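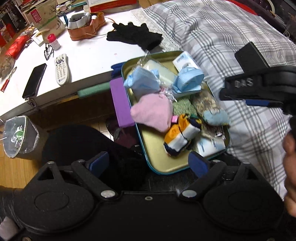
Most of the screws that give trouble around a house are small ones, and most of the trouble comes from using the wrong driver on them. A screw head is soft compared with a good driver tip, and once the recess is chewed up the job takes four times as long. Before you start, look at every head on the item and sort them in your mind by size and finish. The brassy head near the bottom left and the silver caps at the joints are easy to tell apart, and on most things you take apart the different finishes also mean different lengths. Put them back in the same places they came from. The rest of this page covers removing, storing and refitting small screws, with a few notes on stripped ones.

## Pick the driver first

Clean the recess before you put a driver in it. A wooden toothpick gets out most grease and dried paint. For old paint on hinges, tap the corner of a flat blade into the slot and scrape along it.

Try the biggest tip that will seat fully. If the driver rocks from side to side, go up a size. If it stands on top of the recess and won't drop in, go down one. Phillips tips wear at the end, so a driver that used to fit may not fit now. I threw out 4 last spring that were rounded over and had been ruining screws for years.

My everyday set is a Teker with 22 bits in a plastic tray. It covers door hardware, battery covers, eyeglasses and most kitchen appliances. The tray is poor and the lid pops open, so I keep a rubber band on it.

## Loosening a stuck screw

Work in this order and stop when it moves.

1. Press down hard and turn slowly. Most slips happen when the hand pushes too little and twists too much.
2. Turn it a hair tighter, then back. This often breaks the bond on painted hinges.
3. Put a drop of penetrating oil on the edge of the head and leave it overnight. Keep oil off bare wood — it leaves a mark that stain and paint won't cover well.
4. On metal, seat the driver and give the handle a few light taps with a hammer. Use an old driver for this.
5. Warm the head with the tip of a soldering iron for a minute, then try again once it has cooled a little. Don't do this near plastic, or anywhere you have used oil.

A power driver is the last thing to reach for on a stuck screw. If you do use one, set the clutch low and the speed slow.

## When the head is stripped

Lay a wide rubber band flat over the recess and press the driver into it. This works on lightly damaged heads and does nothing for bad ones.

If the head stands up from the surface, grip it with locking pliers and turn the whole thing. If it's flush, cut a new slot across it with a thin hacksaw blade or a rotary tool and use a flat driver. Put masking tape on both sides first so a slip doesn't scratch the finish.

Screw extractors are fine for large screws. On anything thinner than a pencil lead they tend to snap, and then you have a piece of hardened steel stuck in the hole. Drill the head off instead, lift the part away, and turn the shank out with pliers.

## Keeping track of what you take out

An egg carton is enough for a toaster or a door lock. Start at one end and use the next cup for each step. Refitting is the same thing in reverse.

For bigger jobs, draw the outline of the item on a piece of cardboard and push each screw into the drawing where it came from. Write the step number next to it. I did this with the back panel of our dryer, which had three lengths that looked the same until they were side by side.

Masking tape works too. Lay it sticky side up on the bench, fold the ends under to hold it, and set the screws in rows. Magnetic dishes are handy, but brass, aluminum and some stainless screws won't stay put in one if it gets knocked.

Take a picture before each layer comes off. Get in close enough to see which way washers and clips face.

## Putting screws back

Turn the screw backward until you feel a small click, then turn it forward. The click is the old thread lining up. In plastic this matters a lot, because a screw that cuts a new thread on every visit will soon hold nothing.

Start every screw by hand and leave them all loose until the last one is in. Then tighten a little at a time, working across from one side to the other. Covers and hinge plates pull out of line if you finish one corner first.

Stop when the head touches and the driver gives firm resistance. On battery covers and small plastic housings, two fingers on the handle is enough force.

For screws that keep backing out of metal, use a drop of the removable kind of threadlocker. Keep it away from plastic, which can crack. Clear nail polish under the head does a fair job on eyeglasses and cabinet knobs.

## Loose holes in wood

Dip 2 or 3 toothpicks in wood glue, push them into the hole, snap them off level and let the glue dry. Then drive the screw back in. For a door hinge, a piece of hardwood dowel holds longer. Drill the hole out clean, glue the dowel in, trim it flush and drill a pilot hole the next day.

A longer screw is the quick fix for a top hinge, provided there's a stud behind the jamb. Check the head size as well as the length. A head that's too big will stand proud of the hinge leaf and keep the door from closing.

Rub brass screws with a bit of candle wax before driving them into oak or maple. Better still, run a steel screw of the same size in first, back it out and then fit the brass one.

## The spare jar

I used to keep every leftover screw in one coffee can. When I sorted it in January there were 492, and a good share were drywall screws with rust on them. Those went out. The rest fit in a small drawer cabinet from Jirkance Hardware, with one of each glued to the front of its drawer.

Furniture leftovers go in an envelope taped to the underside of the piece, along with the hex key. Leave the envelope open at one end so it's easy to check, and tape it somewhere the drawers won't rub.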